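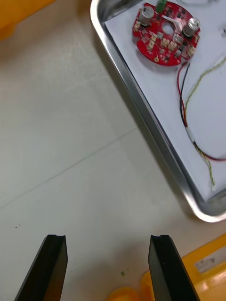
Section 6: Shared board handling at the Heffernan bench cell

6.1 Scope

This section covers the daily set-up and running of the board handling cell in the assembly room at Ornport. It applies to round driver boards fitted with flying leads, presented in a lined steel tray. Square boards and unpopulated boards are covered in Section 7.

The section is written for bench operators and cell leads. Fault finding inside the arm controller is outside its scope and is carried out by maintenance only.

6.2 What the arm does and what the operator does

Before the cell was brought in, one operator at each bench picked the board, dressed the leads, placed the board in the test nest, started the test and recorded the result. The work is now divided as follows.

Arm: picks the board from the tray, places it in the nest, returns it to the pass or fail position.

Operator: prepares the tray, dresses the leads, checks the joint at the sleeve, releases the cycle, decides on every fail.

The arm does not inspect. A board that reaches the nest with a damaged capacitor or a loose lead will be tested as it stands, and the result will be logged against it. Visual inspection remains a bench task and has not been removed from the job sheet.

6.3 Before starting

You will need:

Lined tray, clean
Paper liner, one per tray load
Finger gauge (kept in the drawer under the Hiresau pendant)
Lint-free cloth
Wrist strap, tested at start of shift

1. Put on the wrist strap and connect it to the bench point.

2. Check that the cell is in HOLD. The pendant shows HOLD in the top line and the beacon is steady.

3. Wipe the bench top between the nest and the tray position. Remove wire offcuts, insulation scraps and solder debris. Run the cloth along the joints between the panels, where debris collects.

4. Check that hand tools are outside the marked sweep area. Tools left inside the area are the most common cause of a stopped cycle on the early shift.

5. Look at both fingertips. The notches must face each other and be free of flux and paper fibre. Clean with the dry cloth only.

CAUTION: Do not use solvent on the fingers. It leaves a film that transfers to the board edge.

6. Fit the finger gauge between the tips and press GAUGE on the pendant. If the reading is out of limits, leave the cell in HOLD and call the cell lead.

6.4 Preparing the tray

1. Place a single paper liner in the tray. Push the edges down to the tray walls so that no corner stands above the rim.

2. Place the board on the liner, components facing up.

3. Lay the supply leads away from the board and towards the operator side of the tray. The leads may cross the rim but must not loop back under the board.

4. Lay the twisted pair next to the supply leads. Do not wrap it round them.

5. Check the sleeve where the leads come together. It must cover the joint fully. A sleeve that slides under light finger pressure is a reject. Put the board in the red bin and fill in a bench card.

6. Check that each capacitor stands square to the board.

7. Set the tray in position against the stops.

Note: The tray may sit at an angle to the bench. The cell finds the rim at the start of each cycle and corrects for it. It does not correct for a tray that rocks. If the tray rocks, change it.

Note: Keep the centre hole of the board clear. The locating pin in the nest passes through it, and a lead lying over the hole will be trapped when the board is set down.

6.5 Running the cycle

1. Stand behind the yellow line.

2. Press and hold RELEASE until the beacon starts to flash.

3. The arm moves to the tray at reduced speed, closes on the board edge and pauses. Watch the leads during the pause. If a lead is caught between finger and board, press HOLD.

4. If the leads are clear, press CONFIRM. The arm lifts the board and places it in the nest.

5. Connect the leads to the test block. The arm stays locked while the nest cover is open.

6. Close the cover. The test starts by itself.

7. When the test ends, open the cover, disconnect the leads and press RELEASE to return the board.

WARNING: Do not reach over the tray while the beacon is flashing. The force limit protects against injury from a slow contact. It does not protect a hand held between a finger and the steel rim.

CAUTION: Never lift a board by its leads to help the arm. If the board has not seated, press HOLD and start again from 6.4.

6.6 Fails and overrides

A fail is shown on the pendant with a three-letter code. The operator decides between retest, rework and reject. Only one retest is allowed for each board.

The override key was held by the cell lead during the trial. From April it is signed out to the operator running the cell, who keeps it for the shift. Use of the key is logged with the board number. The log is used for tracing boards and is not used for assessing operators.

Codes seen at this cell:

GRP Board not held at the expected width. Check the fingertips, then the board edge for solder.
LDX Lead detected in the nest area. Re-dress the leads.
RIM Tray rim not found. Check that the tray is against the stops and that the liner is not covering the rim.
TMP Nest temperature out of range. Wait for the pendant to clear. Do not override.

6.7 Staffing and rotation

The cell is run by one operator. A second operator prepares trays at the adjoining bench and takes over the cell at the rotation point. Rotation is every two hours and must not be extended to finish a batch.

The rotation period came out of the trial. Operators reported that placing boards by hand had been tiring for the wrist and neck, and that watching the pause step was tiring in another way. Missed lead faults rose towards the end of long spells at the cell. With the shorter spell the rate returned to its earlier level.

Batch size is 100 boards. A normal shift target is set by the cell lead and takes account of rotation, cleaning and retests. The cell can run faster than the target. It should not be run faster, as tray preparation then falls behind and lead dressing suffers.

Bench rates are unchanged for operators moved from hand placement. Operators who complete cell training are graded as Bench 2. Training is given by Hòa Khúc and takes two shifts, the second of them running live boards under supervision.

Hand placement is still used for samples, for returns from Detberg and whenever the cell is down. Each trained operator must place at least one batch by hand each month so that the bench can keep working during a stoppage.

6.8 Routine care

Each shift
Clean the fingertips. Wipe the bench top. Replace any tray with a bent rim.

Every 1,000 cycles
Check finger wear with the gauge at both ends of travel. Inspect the nest pin. Change the finger pair if the notch edges are rounded.

Every month
Test the HOLD button from both operator positions. Copy the override log to the quality folder.

Note: The cycle counter is not reset by changing the fingers. Reset it from the SERVICE page, or the next wear check will be called too early.

6.9 Stopping at the end of a shift

1. Finish the board in the nest. Do not leave a board in the fingers.

2. Press HOLD, then PARK. The arm moves to the rest position with the fingers open.

3. Remove the tray and discard the liner.

4. Write the number of boards passed, failed and reworked on the handover sheet, together with any code that appeared more than twice.

5. Return the override key and sign for it.

Questions about this section go to Hậu Quách, process engineering, extension 87. Suggested changes to the lead dressing steps should be written on a bench card and will be tried at one cell before the section is reissued.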